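I bought the Okau steam cleaner on 6/5/23 after my neighbor Sevim Altıntaş wouldn't stop talking about hers, and I've used it nearly every week. Short version: good machine, annoying cord!

It heats up in three minutes and runs up to 40 minutes on a tank. Tile grout came out better than I'd hoped (the hallway bathroom was grim), and the little round brush is great on stove knobs. I've done the fridge seals with it too, and the microwave.

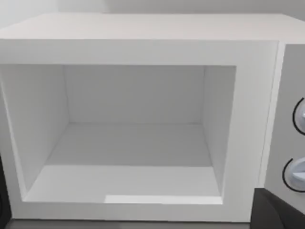
Inside of the microwave, no door in view.

Now the cord. It's stiff and short, so I'm forever unplugging and dragging the thing to another outlet - my old Dunetti was a weaker steamer but reached the whole downstairs. The tank cap also needs a proper shove to lock.

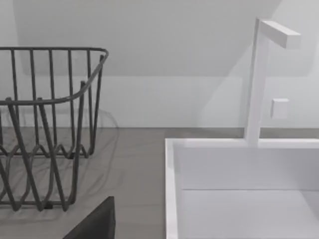 I wouldn't bother with the window squeegee. It streaks, and a cloth is quicker. The floor head is fine on vinyl, and the pads wash well, though I lost one in August and a replacement set took two weeks to show up.

Four stars from me. If you have a big house, get an extension cord that's rated for it and you'll be happy.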